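Stavon Textilpflege-Glossar
Stand: 26. Juni 2026

Inhalt
Stavon ist eine Sammlung deutschsprachiger Begriffe aus Wäscherei, Textilpflege und Warenkunde. Die aktuelle Fassung enthält 273 Einträge. Jeder Eintrag besteht aus Stichwort, Wortart, Erklärung und, wo vorhanden, regionalen Varianten. Bilder gehören nicht zum Datenbestand.

Dateien
begriffe.csv: alle Einträge, UTF-8, Trennzeichen Semikolon
varianten.csv: regionale Formen mit Verweis auf die Eintragsnummer
quellen.txt: Kurztitel der ausgewerteten Hefte und Merkblätter

Felder
id: laufende Nummer, wird nach einer Löschung nicht neu vergeben
stichwort: Grundform, Substantive im Singular
gruppe: Faser, Gewebe, Waschen oder Legen
erklaerung: höchstens 50 Wörter
status: 1 = Entwurf, 2 = geprüft, 3 = gesperrt
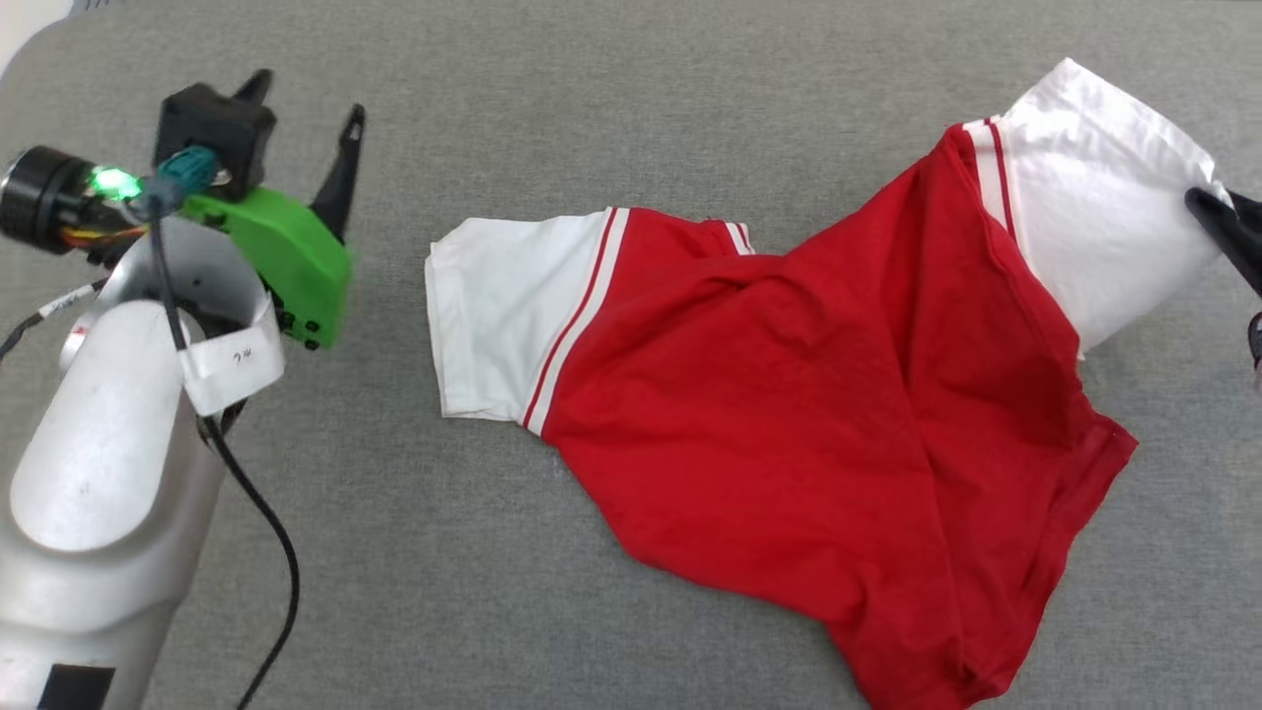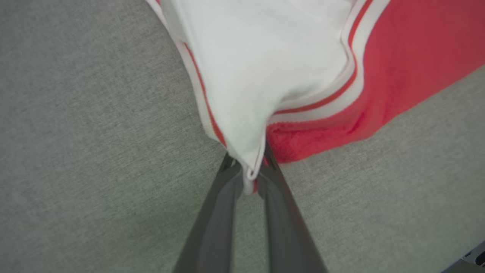 Textilien in Rot und Weiß auf grauem Stoff. Oben T-Shirt, unten Handtuch.

Herkunft
Der Grundstock stammt aus der Kartei Mulach, die auf Papier geführt und im Mai abgetippt wurde. Die Gruppe Gewebe kam aus der Liste Altham dazu. Doppelte Stichwörter wurden zusammengelegt, die ältere Nummer blieb erhalten. Bei abweichenden Erklärungen gilt der Text aus Mulach.

Bekannte Lücken
Bei Mischgeweben fehlen viele Handelsnamen. Die Schreibung folgt nicht überall derselben Regel: »Frottee« und »Frotté« stehen beide als Stichwort. In varianten.csv sind drei Verweise ohne Ziel, sie werden beim Einlesen übersprungen. Österreichische Formen sind besser belegt als schweizerische.

Einlesen
Für die Umwandlung nach JSON liegt das Skript Shim bei. Aufruf: shim begriffe.csv ausgabe.json
Leere Felder werden als null geschrieben. Einträge mit Status 3 erscheinen nicht in der Ausgabe.

Lizenz
CC BY 4.0. Korrekturen bitte mit Eintragsnummer und Beleg einreichen.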